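List: small-automation-users
Subject: Re: Zokora wrist kit, anyone running one?
Date: Oct 9, 2025

Sorry for the slow answer, end of month then a trade show then a cold. You wrote:

> We are a small shop fitting outfit, looking at the Zokora kit (gripper
> plus wrist camera) for a pick-and-hang cell. Rep is pushing the Cluder
> bundle hard. Before we sign: how is it on soft stuff, bags and cloth
> and so on? Does the wrist camera earn its money? And is the service
> plan worth having or can you live without it? We have no robot people
> on staff, just one guy who is good with PLCs. Would rather hear it
> from someone who paid for theirs.

We paid for ours. Had it since August, on loan first, then bought. Short version: buy the kit, skip the bundle, think hard about the service plan. Long version follows, in no real order.

Soft goods. Better than I expected, worse than the brochure. Cloth bags with a proper handle are fine once you stop trying to grab the bag itself. Go for the handle. Get the finger under the loop, lift slow, let the thing settle before you move sideways. Bags with thin flat handles are a different story, the handle folds over and lies flat on the cloth and the camera can't tell one from the other. We got 153 good picks out of 200 on a mixed lot of totes, and most of the misses were the flat handle kind. Thick rope handles hardly ever missed.

Fingers. The stock black ones are OK. Don't bother with the grippy sleeves, they drag on knitted stuff and you end up pulling the whole bag along with you when you try to back out. Took them off in week one. Also check the finger screws after the first few days, ours had backed out a bit. Perrin (they do our installs) put thread locker on and no trouble after. 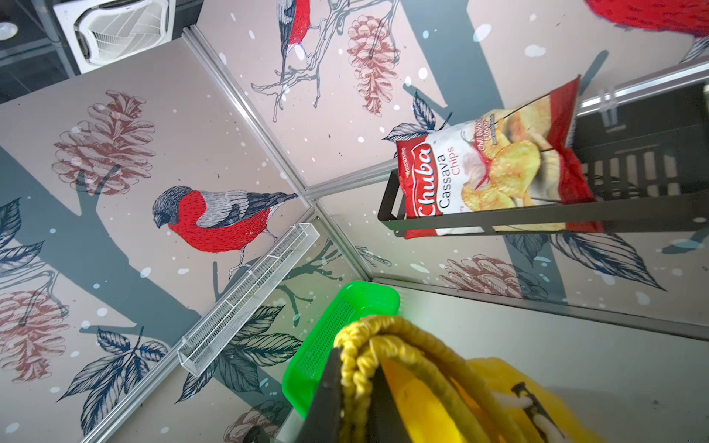

Camera. Yes, get it, but know what your getting. It's mounted close, so once the finger is on the item half of what you see is finger and item. Good for the last few inches, no good at all for finding things across the cell. You want a second one, fixed, up high. Any cheap one will do, the Zokora software takes a generic feed now. It didn't in the version we started on so make sure you get the current one, ask for it in writing.

Backgrounds. This cost us two days so pay attention. Retail displays are busy. Printed panels, pictures, packaging with lettering all over it. The default detector was trained on plain tables as far as I can tell and it'll happily give you a confident box around part of a wall panel. Bright solid color items come up fine. Anything printed, on a printed background, you have to teach it. We did 100 labeled shots per item and after that it behaved. Fewer than that and it wandered. Your PLC guy can do this, it's dull but it isn't hard. Do it with the lights you are going to run with. We did the first lot with the shop door open and had to throw it out.

Wire racks and mesh. Watch out. Depth readings through mesh are junk, you get the wall behind or nothing. Same for thin metal bars. We put keep-out zones on every rack and basket by hand, in the teach screen, and leave a good margin. The auto zone thing in the bundle is supposed to do this for you. It missed a basket entirely on our demo day and the rep changed the subject.

Which brings me to the bundle. Cluder bundle = kit + auto zones + their planner + a tablet. The planner is nice to look at. It's also slower, and every time you shift a fixture it wants to rescan the whole cell. We shift fixtures all the time, you probably do too. The tablet is a tablet. They wanted 635 a month on top for the bundle and I could not find 635 worth of anything in it. If your cell never changes, maybe.

Hanging vs. placing. You said pick-and-hang. Placing into an open tray or basket, easy, was working the same afternoon. Hanging a loop on a hook, much harder. The loop swings and the hook is small. What worked for us: longer hooks, tipped up a little, and a pause before the final move. Pause of a second is enough. Still not perfect, we have a person walk the rack at the end of the shift and fix what slipped.

Crinkly bags. You didnt ask but you will. Snack bags and such. Grip at the crimped top edge, never the middle. In the middle the bag bulges out and slides, or you crush what's in it. Turn the force way down from the default, I think ours is at the lowest setting but one. Shiny film also throws the depth off, tilting the wrist a bit before you take the reading helps.

Service plan. Mixed. Phone support is good, real people, they pick up. On-site is through a contractor and the nearest one to us is out of Cullotwood, which is a long drive, and the plan does not cover the travel unless the unit is fully down. Read that clause. A gripper that drops stuff all day is not "fully down". We had a bad cable, intermittent, argued over it for a week, then just bought a cable. If you have somebody close by I'd say take the basic tier for the first year, then drop it. Do buy spare fingers and one spare wrist cable up front, whatever you decide.

Things I would ask the rep before signing:
- current software version, in writing
- travel costs on the service plan
- can you get the kit without the tablet (you can, they will say no the first time)
- loan period, ask for long enough to try your own items in your own fixtures
- who owns the labeled shots if you cancel

On that last one, they are stored on their side by default. There is an export button, buried under Maintenance for some reason. Use it.

Speed, before somebody asks. Not fast. If you need to beat a person at a bench, this isn't it. We run it in the hours when there is no person at the bench, different sum altogether.

I can send you our keep-out settings and the hook drawing if you want them, write me off list, the list strips attachments. Can't promise the drawing is up to date, we moved the holes and I don't think anyone changed the file.

Got to run, truck is here.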